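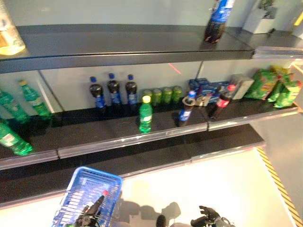

음료 진열대 가운데 칸. 파란 뚜껑 콜라는 줄을 섰고, 초록 병은 누워 있다.

검색어를 입력하세요 검색 전체 생활 칼럼 동네

2024년 2월 27일 | 글 Malou Bjarnason

쓰러진 병을 세워 놓고 나오는 사람

저는 마트에 가면 남의 진열대를 정리합니다. 직원도 아니면서요. 누워 있는 병은 세우고, 뒤돌아 있는 캔은 앞을 보게 돌려 놓고, 과자 봉지 사이에 낀 엉뚱한 물건은 제자리에 갖다 둡니다. 같이 장 보러 간 언니는 이걸 아주 질색해요. "너 여기서 월급 받니?" 하고 카트를 밀고 먼저 가 버립니다. 그래도 저는 이 버릇을 좀 변호하고 싶어요.

위의 진열대를 보세요. 뒷벽에 붙은 콜라 세 병은 흠잡을 데가 없죠. 그 옆의 초록 캔 네 개도 얌전합니다. 그런데 왼쪽 끝 초록 병들은 하나는 비스듬하고, 하나는 벽에 기대 있고, 하나는 아예 누웠어요. 오른쪽의 빨간 뚜껑 콜라도 기우뚱하고요. 저는 이런 칸을 보면 손이 근질근질합니다. 딱 병 몇 개만 바로 세우면 되는데!

제가 이렇게 된 건 대학 때 Cordero라는 동네 슈퍼에서 일하면서부터예요. 음료와 과자 담당이었는데, 첫 주에 점장님이 선반 앞에 저를 세워 놓고 그러셨어요. 손님은 물건을 보기 전에 줄을 먼저 본다고. 그때는 속으로 투덜거렸습니다. 목마른 사람이 줄이 삐뚤다고 콜라를 안 사나요? 그런데 며칠 해 보니 알겠더라고요. 병이 누워 있는 칸은 손님들이 더 함부로 대합니다. 집었다가 대충 던져 놓고, 먹던 컵도 슬쩍 올려 두고, 저녁 무렵이면 그 칸만 난리가 나 있어요. 줄이 맞은 칸은 이상하게 덜 어질러지고요.

물론 반론이 있습니다. 지난 11월에 독서 모임에서 이 얘기를 꺼냈다가 꽤 혼났어요. 각 잡힌 진열은 손님 지갑을 열려는 수작인데 왜 공짜로 도와주느냐, 그 시간에 네 냉장고나 치워라. 냉장고 얘기는 할 말이 없습니다(진짜 심각해요). 하지만 앞의 말에는 절반만 동의해요. 계산대 옆에 사탕을 쌓아 두는 건 수작이 맞죠. 그렇지만 누운 병을 세우는 건 다음 사람이 물건을 찾기 쉽게 해 주는 일이잖아요. 도서관에서 책을 거꾸로 꽂지 않는 것과 뭐가 다른가요.

저도 선은 있습니다. 너무 완벽한 진열대는 오히려 싫어요. 시내에 새로 생긴 Italeo 매장에 갔더니 병이 전부 자로 잰 듯 서 있는데, 하나 빼려니까 괜히 미안하더라고요. 결국 맨 끝에서 하나 조심조심 꺼내고는 빈자리를 한참 쳐다봤습니다. 가게는 사람이 드나든 티가 나야 편해요. 앞줄에 병 하나가 덩그러니 나와 있는 정도, 과자 봉지끼리 서로 어깨를 기대고 서 있는 정도. 저는 딱 그만큼이 좋습니다.

그러니까 제 주장은 소박해요. 마음에 안 들어서 도로 내려놓을 때, 세워서 내려놓자는 겁니다. 2초도 안 걸려요. 음료 칸에서 과자를 포기했으면 과자 칸까지 걸어가 주시고요. 귀찮으면 계산대에 "이건 안 살게요" 하고 건네도 됩니다. 제가 일해 봐서 아는데 그게 훨씬 고마워요. 냉동 만두가 세제 옆에서 발견되는 것보다는 백번 낫습니다.

어제도 Gridov 상가 지하에서 우유를 사다가 주스 두 병을 세워 놓고 왔습니다. 언니는 벌써 에스컬레이터를 타고 있었어요.

관련 글
장바구니를 접는 세 가지 방법, 그리고 우리 엄마의 방법
Cloltau 시장 골목, 50년 된 과자 가게에 다녀와서
냉장고 문 칸에는 무엇을 넣어야 할까
가격표를 읽는 사람들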